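Robot Club – minutes, Wednesday meeting

Start 4.15, finished late (again). Minutes: Mayu Shibata. Last months minutes agreed, no changes.

1. Where we are
Bear task is now the main task for the Fernach open day. Rules as agreed in May – two arms, bear starts on the floor wearing its jumper, jumper has to come off without anyone touching it. No time limit for the open day, three minutes for the Imelero heat.
Practice runs logged so far: 274. Target is 1000 before we train again. Long discussion on whether failed runs count. Decided yes, if labelled properly. Runs with no label get binned from now on, no arguing.

2. Bear and jumper practice
Group A and Group B both had turns on the arms. Handover between groups too slow, next group to be sat down and ready. 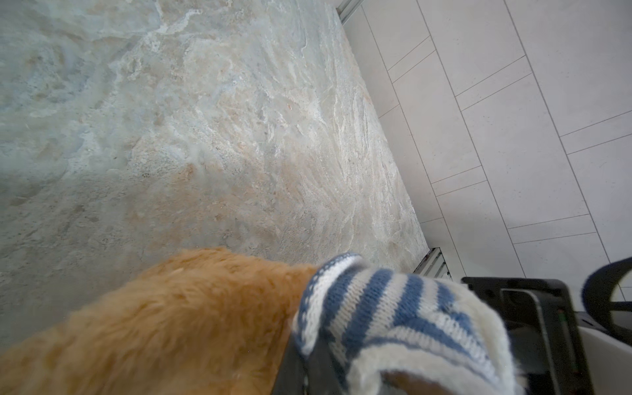
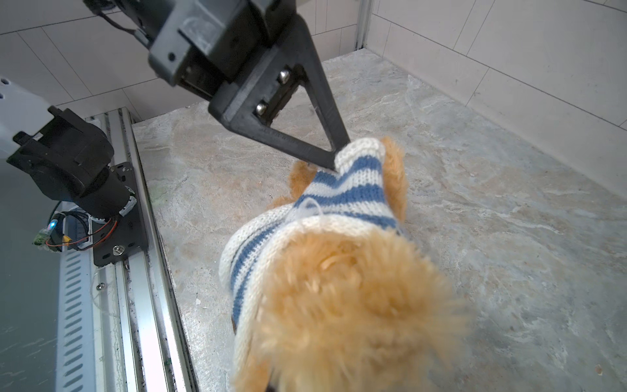
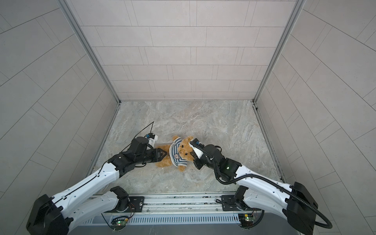
Bear, striped jumper and grippers, all three from the bear task.

Group A want to hold the bear with the left arm and do all the pulling with the right. Group B say swap whenever you need to. Vote was tied so both carry on until next meeting, then compare. Same start position for both or it's not a fair test – masking tape marks are NOT to be moved.
Speed: stay on the slow setting. Two people asked for faster, answer is still no until the collar part is reliable.
Grip force also stays where it is. If the wool snags, stop, open the gripper, back off. Don't yank.

3. Labels
106 of the logged runs have no name of driver. Please go through your own and fill them in. Run 204 is in the folder twice, delete one (check which first!!).
File names: group, run number, pass or fail. Nothing else. No jokes in file names, the judges may see the folder.

4. Imelero heat
Entry form needs a team name. Bai got most votes, Drunum second. Going with Bai. Form to go in by end of next week.
Four drivers max on the day. Anyone who wants to drive needs 20 logged runs of there own. Others can do logging or the talk.
Poster not started. Needs one drawing of the set-up and a short bit on what went wrong and what we changed.

5. Any other business
- Spare jumper wanted, same size. Ask at home.
- Long hair tied back near the arms, lanyards off.
- Biscuits no longer allowed at the laptop table.
- Can we do socks next term? Parked until after the heat.

To do
Mayu – entry form, shared label sheet
Group A – fix unlabelled runs, delete the duplicate
Group B – poster drawing, write down there start routine
Everyone – permission slips back

Next meeting same time, same room. Group B first on the arms.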